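About Clorkon

Clorkon helps small shops, schools and labs plan for their first robot, or their fifth. We don't build arms and we don't sell them. We sit down with people who have a job they'd like a machine to do and a certain amount of money to do it with, and we work out together what to buy, what to borrow, what to skip and what to set aside for later. We love this work! A good equipment plan is a fun thing to make, and we think more people should get to make one.

We got started in a rented room over a bike shop, with one secondhand arm and a spreadsheet. The arm had cost less than we expected. The cables, the mounting plate, the second power supply and the software license we forgot to renew cost a good deal more. That spreadsheet grew (it has 40 tabs now, and yes, we still use all of them), and friends at other workshops began asking for copies. After a while they asked us to come over and fill it in with them, and that became the company.

What we do

Most projects begin with a visit. We watch the task being done by hand, we ask what goes wrong on a bad day, and we write down everything that gets touched, lifted, turned or put away. Then we go home and price it three ways: the cheapest setup that could do the job, the one we'd pick ourselves, and the one you might grow into in a couple of years.

We also run hands-on days at our own benches, where you can try out grippers before you put one in a budget. Bring your own parts. Bring the awkward ones especially — the floppy bag, the slippery cap, the thing that rolls.

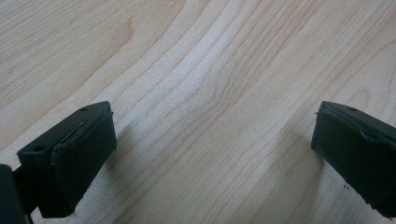 A lot of our clients come in with their eye on the arm, and we get it, arms are exciting. But fingers and pads are what meet the work, and they deserve their own line in the plan. We ask people to budget for them the way an office budgets for printer ink. If a set of pads costs 20 dollars and you swap it often, that's a number you want to know in the spring, before the money for the year is spoken for. We put spare screws on the same line too, and someone's time to do the swapping.

Our planning tools

Breketti is our cost planner. It's the great-grandchild of that first spreadsheet, and it covers purchase, setup, training, spares and the day the thing finally gets retired. Schools like it because it prints on two pages and a school board can read it.

Breltberg is our lending shelf. Members can take home a gripper, a stand or a small arm for a few weeks and see how it fits their work before they sign a purchase order. Anything under 2,000 dollars to replace goes out on a simple one-page agreement, and bigger items need a short call with us first. August is the busy month, when teachers are setting up their rooms, so ask early if you want something for fall.
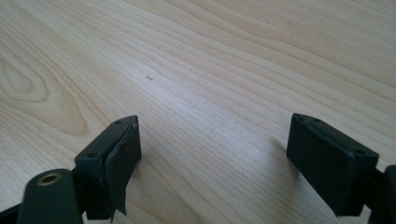
Words and pictures: the Clorkon bench team

We keep a wear log for the gear on our benches, and members are welcome to read it. Each entry gives the part, the job it was on and what we noticed: a pad with a torn edge, say, next to a partner that still sits neatly in its rim. Two sides of the same gripper don't always age together, so we suggest stocking pads singly if your supplier lets you. It's a small thing, but it has changed how we write our own orders.

Where to find us

Our main workshop is in the Boonyarit building, on the ground floor, with the loading door on the side street. Come by in the afternoon if you just want to look around. For a planning visit, send us a note with a few lines on the task, your rough budget and any deadline you're working toward. A first conversation is free, and a membership with lending is 100 dollars a year.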